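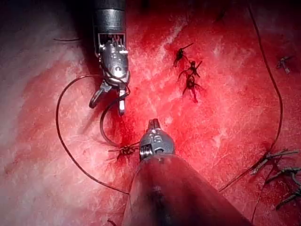 Dos instrumentos metálicos y nudos de sutura oscura sobre el tejido.

Asunto: Re: Recetario común, fichas de masas y hornos de convección
Lista: Red de Cocinas Docentes Trekano
Remite: Secretaría técnica

Estimados miembros de la red:

Damos respuesta a la consulta remitida por la cocina docente de Stindau, que reproducimos parcialmente para conocimiento de todos los centros.

> Buenas tardes:
> Hemos preparado la ficha de la empanada de verduras tal como figura en
> el recetario común y encontramos dos dificultades. La primera es que la
> base queda pálida cuando se hornean varias bandejas a la vez. La segunda
> es que la ficha no aclara si la cantidad de harina indicada comprende la
> que se emplea para estirar. El alumnado de primer curso ha entregado
> resultados muy desiguales y querríamos un criterio antes de evaluar.
> Preguntamos también si se admite sustituir la manteca por aceite.
> Un saludo,
> Cocina docente de Stindau

En cuanto a la primera cuestión, la temperatura de la ficha se fijó para horno estático y una sola bandeja. Los centros que trabajen con convección deberán atenerse a la tabla de equivalencias del anexo y hornear un máximo de 2 bandejas por tanda, dejando una guía libre entre ambas. Se recomienda precalentar la bandeja inferior vacía y depositar sobre ella la empanada ya montada, con su papel. El relleno ha de estar completamente frío y escurrido antes de extenderlo; la cocina de Aidoo comunicó en su momento el mismo defecto y lo corrigió dejando las verduras en colador durante toda la preparación de la masa.

Respecto a la harina, la cantidad indicada corresponde exclusivamente a la masa. Para estirar podrán emplearse hasta 100 gramos adicionales por pieza grande, que se anotarán aparte en la hoja de consumo. La redacción actual se presta a confusión y será modificada en la próxima revisión del recetario, prevista para diciembre. Hasta entonces, los centros pueden añadir la aclaración a mano en sus copias.

La sustitución de la manteca por aceite de oliva se admite, con dos condiciones: que se haga constar en la ficha de elaboración y que se reduzca el agua en la proporción señalada en el apartado de grasas. La masa resultante es menos quebradiza y requiere un reposo más largo, tapada y a temperatura ambiente. No debe refrigerarse durante ese reposo. A efectos de evaluación, ambas versiones se consideran equivalentes, si bien no procede comparar entre sí el color de la corteza.

Aprovechamos este mensaje para recordar otros asuntos pendientes:

Las fichas de caldos y fondos siguen en período de observaciones. Se han recibido comentarios de casi 16 centros y se ruega a los restantes que remitan los suyos en el formulario habitual, sin alterar la numeración de los apartados.

El programa Vello, utilizado para el cálculo de raciones, redondea al alza los ingredientes que se expresan en unidades. En las recetas con huevo conviene introducir el peso sin cáscara. Las hojas ya calculadas no necesitan rehacerse, salvo las de bizcochos y cremas cuajadas.

Las solicitudes de material impreso se atienden por la mañana, hasta las 14:00. Las recibidas con posterioridad pasan a la jornada siguiente.

Rogamos que las nuevas consultas sobre masas se envíen como respuesta a este mismo asunto, a fin de conservar el hilo en el archivo de la lista.

Atentamente,

Secretaría técnica
Red de Cocinas Docentes Trekano

--
Ha recibido este mensaje por figurar en la lista de distribución de la red. Para modificar la dirección de recepción o solicitar la baja, escriba a la secretaría indicando el nombre del centro.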